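Shared whiteboard etiquette: who gets to erase?
Estance Forums > Workspaces > Rooms and Furniture

pellmell_36
Posts: 852

We moved into the new room in June and got one whiteboard for the whole group. It was full inside a week and has stayed full. I would like to use it. Every time I pick up the eraser somebody makes a noise like I've stepped on a cat. 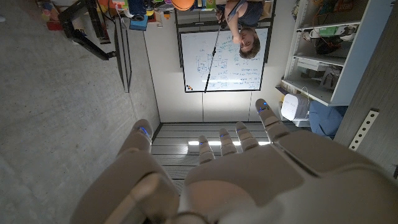 The board in question, dark blue marker all over.

How do other people handle this? Is there a decent interval, like with widows?

quillback
Posts: 2,909

Take a photo of the board, post it where everyone can find it, erase. If anyone complains, send them the photo. I have done this for years and the number of people who have opened the photo is between zero and Despina Costache.

dcostache
Posts: 36

I opened it because you had erased my half of the board, including the part with the dates on it. The photo was taken at an angle from the doorway. I could read the word "then."

quillback

It was a good "then."

marlowtins

Disagree with erasing at all. Boxes joined up with lines means somebody was thinking, and you can't get that back from a phone. Buy a second board. They're not expensive compared to the hour you'll all spend in a meeting deciding who may touch the first one.

pellmell_36

Second board has been requested. Tudor Gavrilă approves the furniture and his position is that we don't need another board, we need to finish a thought. He has a point but I'd still like the board.

Also there's the wall. It's those big off-white panels and I've been told very firmly that we may not put more holes in it.

hobnail

Don't drill then. Get one on wheels. Ours came from Preda and it rolls fine, mostly toward the door. Lock the casters.

marlowtins

Rolling boards wobble when you write on them. Everything I've ever written on one looks like a ransom note. Mounted or nothing.

hobnail

Have you seen your handwriting on paper?

dcostache

Leaving the furniture question to the experts, what worked for us was magnets. You've already got a little cluster of them down by the corner, orange ones and some darker ones. Give them a meaning. Orange next to something = leave it alone until Friday-ish. No magnet = fair game. You have to move the magnet yourself or it expires.

quillback

And then every item on the board gets an orange magnet and you are back where you started, only with less room to write.

dcostache

So you ration them. Five orange magnets, total. If you want to save a sixth thing you have to go and talk someone out of theirs. It was the most conversation our group had all year.

pellmell_36

I like the magnets. I asked in the room whose the small circles on the left side are and got three different answers, one of which was "I thought they were yours." I'm now afraid they might be mine.

marlowtins

Leave them. In a year they'll be load-bearing.

tallowby

Coming at this from the cleaning end. However you settle it, don't let dark ink sit for months on a cheap board. It bonds. We had a Tultus board where you could wipe off everything from that morning and still read the previous winter underneath. Trace over the old marks with a fresh marker and wipe right away, that lifts most of it. Then board cleaner and a soft cloth. No kitchen scrubbers, whatever Metia's leaflet says.

quillback

The leaflet says "gently."

tallowby

I have met the people who use these boards.

pellmell_36

Update 2019-11-11: magnets are in. Rules are taped to the door. Tudor took two of the orange ones before I'd finished explaining, and the circles are still there.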